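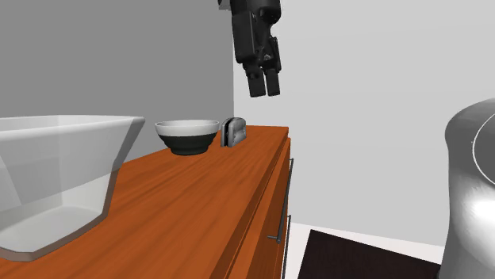
Who are we looking for?

People who will spend part of the summer trying out robot grippers and telling us, in writing, which ones they'd rather not work with again. You don't need a robotics degree. You need patience, a working mouse hand, and a willingness to watch a bowl get nudged into a bin many times in one afternoon.

The gripper comparison at Kolbridge

Kolbridge is a small lab with two grippers and strong opinions about both. The first, Costa, is a plain two-finger parallel design. The second, Bidard, has more joints, more settings and a longer manual. Each has its party in the lab, and lunch has become tiresome. In May we agreed to settle it with data, collected from people who haven't yet picked a side.

Most of the work is done in simulation. You'll drive a simulated arm from a desk, using one of two controllers (a six-axis puck or a handheld tracker), and pick things up off a piece of furniture: bowls, bins, small kitchen things with rounded corners. The furniture, object positions and camera view change between runs. The objects don't get easier. Anything round and flared is a nuisance, and anything wide and thin-walled is a nuisance in a different way.

Toward the end, a smaller group will repeat a set of tasks on the real arm at our Zostudbridge site, so we can see how far the simulator has been flattering us.

What a session looks like

You get a short warm-up with no scoring. Then come four blocks, two per gripper, in an order you don't choose. After each block you fill in a form on effort, control and how often you wanted to blame the camera. There's a free text box at the bottom. Please use it. The last round of forms came back with "fine" in nearly every box, and we've been unable to publish "fine."

We log gripper position, finger opening, contact forces in the simulator and controller input. We don't record your face or voice, so feel free to say what you like to the screen.

The numbers

We have places for 28 participants. Each completes 100 grasp attempts, split across several visits, which should leave us with just under 3,000 attempts in total and a very full disk. You must be 18 or older. Pay is by the session, dropped bowls included, and your score has no effect on it. If you stop halfway through a visit, you're still paid for the visit.

You'd suit this if you

can sit at a screen for an hour with breaks
have normal or corrected vision
can come to the lab more than once (the same person has to use both grippers, or the comparison is worthless)
have never worked on either Costa or Bidard

Gamers are welcome, but tell us on the form. We need a mix, and last time we ended up with a room full of them and some very fast, very strange grasps.

Also open: one session assistant

We're hiring one part-time assistant to run the visits. You'd reset the simulator, swap controllers, read the instructions aloud exactly as written, and keep a straight face when someone approaches a bin from underneath. Some Python would help – mostly for renaming files that should have been named properly to begin with. You'll also learn to restart the physics engine when an object sinks slowly into the tabletop. Experience with user studies is a plus. Loyalty to either gripper is a problem, and we will ask.

How to apply

Write to Leonardo Bassi, who runs the study, through the contact form on the Kolbridge site. Put "participant" or "assistant" in the subject line. Participants should include their age, which hand they use, any gaming or robotics background and the hours they're free. Assistants should attach a resume of no more than two pages and a paragraph on something they once had to explain to a stranger.

Applications close 25 Jun 2026. We'll answer everyone, though participants will hear first. Parking is behind the building, and the front door sticks, so pull.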